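12 November 2019, Leseck hall, Birkik hand tool no. 2

Right, the dropout again. I'd hoped we'd seen the last of it after I swapped the cable, but no — the jaw width reading froze again this morning, 20 minutes into the session, and the logger carried on quite happily writing the same value over and over. 1,169 rows of it before I spotted anything! No warning, no beep, the status light stayed green the whole time. If that stream had been driving the arm it would have kept squeezing whatever it had hold of, and that's the bit I don't like.

First thought was the Laitinen board overheating (it's always the board, according to me). Put the probe on it and got 47 degrees, fine. Second thought was the connector in the handle, and I'm now fairly sure that's our culprit. Hold the tool level and it behaves. Roll it over to the left and give it a wiggle and the reading sticks, over 68 wiggles in I'd got quite good at making it happen on demand. 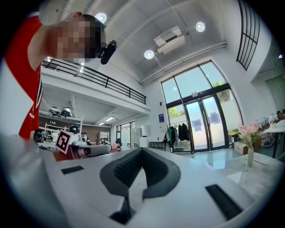

Hand tool from its own camera, black V pad in the middle, marker box behind.

Opened the handle after lunch. The plug has no latch on it at all, just friction, and the cable pulls on it sideways where it comes round the corner. Put a dab of hot glue on and a loop of slack, which will do for now but please don't call it a repair. I've asked Sornoler for the latching version, they're saying December.

Until then: no live link from no. 2 to the arm, recording only. I also want the logger to shout if the value hasn't changed at all for a second or so while the tool is moving. Will have a go at that tomorrow. This morning's file is still on the bench machine, don't use it for anything, I haven't trimmed it yet.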